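Power Strips, Chargers and the Desk They Live On
Speaker notes, Niall Carnegie
Last updated: January
14 shares | 3 comments

Start when the door closes. Skip the bio, it's on the program.

Opening. Ask people to think of the last power strip they bought. Most won't remember buying it. It came with a desk, or it was left by the last person in the office. Then ask where it is right now. The usual answer is "on the floor behind something." Let them talk for a minute, then move on.

What the talk covers: getting the strips and chargers out onto a table, deciding what stays, and putting them back so they can be used. I did this for the Bimari office when they moved to a smaller floor. Over 200 items came out of desks and drawers. That figure is for everything with a cord or a plug on it, and it includes the box of old phone cables.

Part one: get it all on a table.

Use a wooden table if there is one. A pale adapter shows up well on brown wood and disappears on a white desk. Don't sort in the drawer. People try to, and they end up closing the drawer again.

Put the strips down first. They are the largest things and the chargers get grouped by which strip they will go on. Leave small adapters with short cords off to one side. Broken plastic goes in the trash at this stage, and so does any strip with a cracked housing. If you find loose shards and can't tell what they came off, check the strips again before you go on. 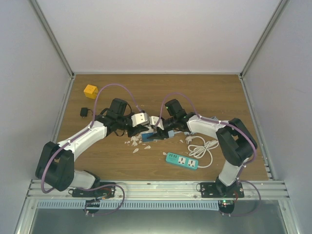 Unplug everything at the wall before you handle it. Say this twice. A switch on the strip is not enough if you are going to wipe it or look into the sockets.

Then wipe them down with a dry cloth. No spray. The Bimari people wanted to use kitchen cleaner and I had to take the bottle away. Gray marks around a socket are usually just dirt from plugs going in and out. Brown marks or a melted edge mean the strip is finished. Write DEAD on it with a marker so it doesn't come back from the trash. (It will come back otherwise. At Bimari one came back by lunch.)

Allow 5 minutes for this part. If it runs long, drop the marker story.

Part two: look at the sockets.

This is the part people skip. Strips from different countries get mixed together in any office where people travel. Some outlets take a round pin, some take flat blades, some have slanted slots. The universal ones take several kinds, which is handy, but a plug fitting in the hole tells you nothing about voltage or grounding. Read the label on the back of the strip and the small print on the charger. Both have to suit the wall they are going into.

Hold up the sample strip and pass it around. Ask for it back.

Next, the chargers. A charger with a big wattage number on it only gives that much to a device and a cable that can take it. People at Bimari were fighting over the high-wattage ones and then using them for earbuds. We moved those to the desks with newer phones and the complaints stopped.

Put the number on a label facing up if the maker hasn't printed one you can read. Small gray lettering on white plastic is hard to read under a desk. I use a paper label and clear tape.
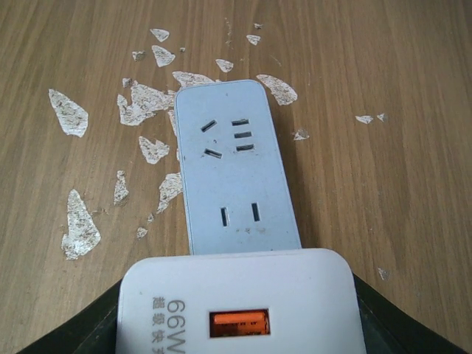 Pale strip with a socket and a two-pin outlet, and a 66W charger at the lower end.

Question that always comes up: can I plug a strip into another strip? No. Get a longer one, or have an outlet put in. Don't get drawn into the exceptions, there's a break for that.

Second question: how long does a strip last? I don't have a good number. I went through the ones at Bimari by feel. If a plug sits loosely and slides out under its own weight, the strip goes.

Part three: putting it back.

Read out the note below from the Flokach visit. I wrote it the same evening and it's better than anything I would say from memory.

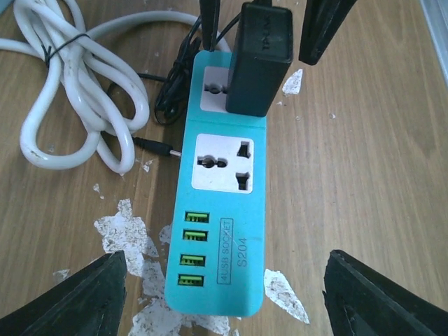

FLOKACH, January

Spent the afternoon on desks. The main problem is boxy adapters. They get pushed into whichever socket is free and then they lean over the one beside it. Moved them to the end of each strip, and where possible turned them so the body hangs off the side. That freed up the next socket on nearly every desk.

USB ports on the strips are hardly used. People had a wall charger plugged in right next to a row of open ports. Fine for a laptop, not needed for a desk lamp. Told them to try the ports first for small things and keep the sockets for real plugs.

Thick cable was the other one. It doesn't like tight loops. Coiled it wide and left it lying flat, no ties. The thin cables can take a strap.

Finished 7 desks. Left the front counter alone as they were still serving.

End of note.

After reading, go to the Annamalai bracket. It's the one that screws under the desk and holds the strip face out. I like it for strips with switches, as you can reach them without kneeling. It needs 2 screws and a desk thicker than the screws are long. Mention this, because someone at Zirkley went straight through the desktop.

Close with the handout and where to take dead strips and chargers. Most town recycling sites take them with small electronics. Call first.

Leave the table set up during the break so people can try the sockets with their own plugs. Collect the sample strip.

Contact | Copyright Niall Carnegie | Back to top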